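Workshop Tips: Getting a Two-Armed Robot to Take Hold of a Wheelchair

Picked up the hard way at the Hitholm room, while Cormac Heffernan and I were working on the Mersha grasping study. The question was dull and useful: does it pay to teach both hands at once, or one at a time?

Tip one. Look at the hardware up close before you blame the software. We lost most of December to a policy that was fine and a cable that wasn't.

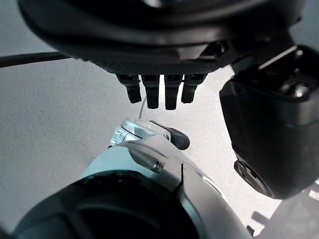 Fingers, clamp and cable at close quarters.

Write down which hand you taught first. We did 20 demonstrations a side, then 20 with both, and by lunch no living person could tell the folders apart. Name them something better than "new" and "new2."

Park the chair the same way every time for the first batch, then stop being so tidy. The policy trained on perfect parking missed the moment a wheel sat crooked. Mixing in 15 sloppy starts helped more than anything clever we tried.

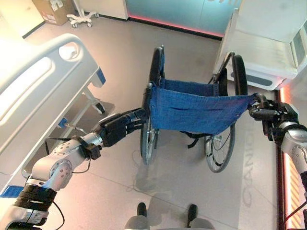 Page last changed: July 12, 2026

Both hands on the push handles is the pose you want before anything rolls. Teaching them together got there in 21 seconds on average; one at a time was slower and came with a little waltz to the left. Cormac likes the waltz. It did not make the paper.

Don't trust the head camera alone. From up high a near miss looks a lot like a grip, so label the outcome from the wrist view.

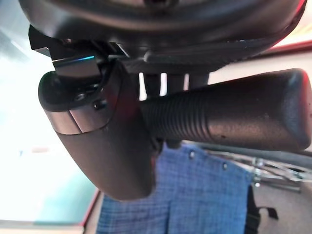

Go through those clips while you still remember the day. We left 1588 of them for later, and later was a long weekend with bad coffee. Grernora's labeling sheet is fine for this if you delete half the columns.

Last thing: brakes. Check them yourself, before each run, with your own foot.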